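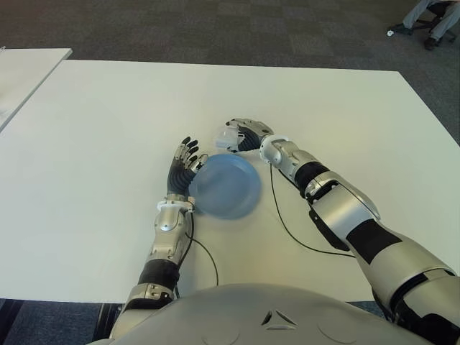 Penberg table room — progress report to the Pennington fund, 7th May

Sorry this is short, packing for the Zollton visit as I write. Main points first.

Room is usable. Carpet tiles down since February, dark gray, two shades, they hide scuffs better than the old floor did. White tables are in and set out. Main one gets nearly all the work. One leg still rocks a bit, felt pad ordered.

Tableware: went with the light blue plates over the white ones. White on a white table was hopeless for the setting and clearing work, you lose the rim. Blue shows up fine under the ceiling lights. Glare off the rim is a small nuisance — living with it for now.

Activity so far is plain table work. Putting one plate out, placing small items on it, clearing off, resetting. We have 148 runs logged against a target of 835, so behind, mostly the two weeks lost to the flooring. Should pick up now that there is no more moving furniture in and out.

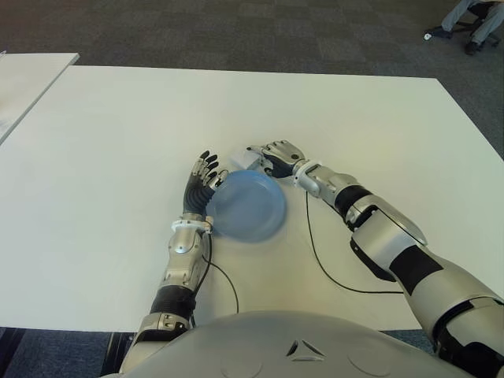 Main table with the light blue plate and a small white object, second table behind.

Small items are the slow part. The blocks are light and skid on the plate, and the rim is low so they dont always stay put. Trying a second plate shape from Drurnidau next, deeper well, same blue if they have it.

Storage. Shelving is full and we are using boxes and bins for the overflow. Needs a proper sort before anything else is delivered.

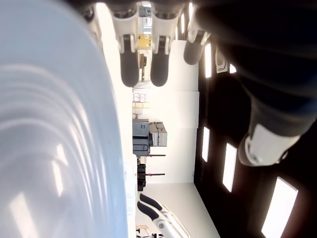

Labels would help too, half of what gets opened is the wrong box. Will do that the same day as the sort.

Money: 2000 of the equipment line is still unspent. Would like to move part of it to tableware and storage — please confirm thats OK by return, the Drurnidau order is waiting on it.

Still open:
- felt pad for table leg
- deeper plates, 7 to start with
- sort and label the shelving
- run sheet needs a column for dropped items, currently scribbled in the margin

Next report will have the full run log attatched.

We use cookies to improve your experience on this site. Accept all / Manage settings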